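Convocatoria para la provisión de plazas de Técnico/a de Catalogación y Atención en Sala. Biblioteca Comarcal de Itatach

Fecha de publicación: 18 de septiembre de 2023

La Fundación Droltham, entidad gestora de la Biblioteca Comarcal de Itatach, convoca proceso selectivo para cubrir dos plazas de Técnico/a de Catalogación y Atención en Sala, en régimen de contratación laboral a jornada completa. Las personas seleccionadas se incorporarán al Servicio de Fondo Local, bajo la dependencia funcional de su jefatura, que ejerce actualmente doña Guilan Luo.

1. Objeto y contexto

La Biblioteca Comarcal de Itatach custodia el fondo bibliográfico y documental de la comarca, al que se ha sumado recientemente el Legado Mellen, compuesto por monografías, prensa local encuadernada, correspondencia comercial y una colección de partituras manuscritas. El legado ingresó con un inventario somero, elaborado por los anteriores propietarios, cuya numeración no coincide en todos los casos con la de las cajas. La primera tarea del puesto será, por tanto, el cotejo de dicho inventario y la asignación de signaturas definitivas.

Las plazas están adscritas a la sede central, si bien podrán requerirse desplazamientos puntuales al depósito de Cheng, donde se conservan los volúmenes de gran formato. Los gastos de desplazamiento serán abonados por la Fundación conforme a sus normas internas.

2. Funciones

Catalogación en formato MARC 21 de monografías modernas y publicaciones seriadas.
Descripción de documentación de archivo conforme a la norma ISAD(G).
Cotejo y corrección del inventario del Legado Mellen.
Atención a investigadores y público general en la sala de consulta, incluido el control de préstamos y reproducciones.
Apoyo en la preparación de visitas escolares y de la muestra bibliográfica anual.
Revisión periódica del estado de conservación de las piezas y comunicación de incidencias a la jefatura del servicio.

La distribución del tiempo entre catalogación y atención en sala se fijará por turnos mensuales. Con carácter general, la sala de consulta ocupará dos tardes por semana a cada persona contratada.
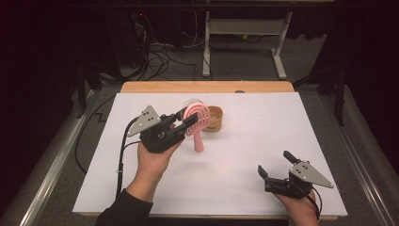

3. Requisitos de participación

Las personas aspirantes deberán reunir, en la fecha de finalización del plazo de presentación de solicitudes, los siguientes requisitos:

Estar en posesión del título de Grado en Información y Documentación, o de cualquier otra titulación universitaria de Grado acompañada de formación específica en biblioteconomía o archivística.
Acreditar experiencia en catalogación en bibliotecas, archivos o centros de documentación, mediante contrato, beca o certificado de prácticas.
Tener conocimiento suficiente de la lengua española, oral y escrita.
Poseer permiso de residencia y trabajo en vigor, en el caso de personas sin nacionalidad de un Estado miembro de la Unión Europea.

Se valorarán la lectura de notación musical, el conocimiento de paleografía y la experiencia previa con prensa histórica.

4. Procedimiento de selección

El proceso constará de una fase de valoración de méritos y una fase de prueba práctica y entrevista. La prueba práctica consistirá en la catalogación de cinco documentos propuestos por la comisión de selección, para la que se facilitará el material de consulta necesario. No se permitirá el uso de dispositivos personales.

La puntuación mínima para superar el proceso será de 70 puntos sobre 100. Los empates se resolverán a favor de quien haya obtenido mayor calificación en la prueba práctica. Quienes superen el proceso sin obtener plaza integrarán una bolsa de sustituciones, ordenada por puntuación.

Presidirá la comisión doña Huiling Gu, directora técnica de la Biblioteca. La composición completa se publicará junto con la lista provisional de personas admitidas.

5. Condiciones de contratación

El contrato será de carácter indefinido, con el período de prueba que establezca el convenio aplicable. La incorporación está prevista para el mes de diciembre. La retribución será la correspondiente al grupo profesional de técnicos medios, según las tablas salariales vigentes, que pueden consultarse en la secretaría de la Fundación.

6. Solicitudes

La solicitud se formalizará en el modelo normalizado, disponible en la secretaría y en el apartado de empleo de la página web, y deberá acompañarse de currículum, copia de la titulación y justificantes de los méritos alegados. No se tendrán en cuenta los méritos que no consten acreditados documentalmente.

El plazo de presentación será de veinte días hábiles a contar desde el siguiente al de publicación de esta convocatoria. La documentación podrá entregarse en mano, en horario de secretaría, o remitirse por correo certificado a la sede central.

Las personas con discapacidad podrán solicitar las adaptaciones que precisen para la prueba práctica, indicándolo en el apartado de observaciones del modelo de solicitud.

Los datos personales facilitados se tratarán exclusivamente para la gestión del proceso selectivo y de la bolsa de sustituciones.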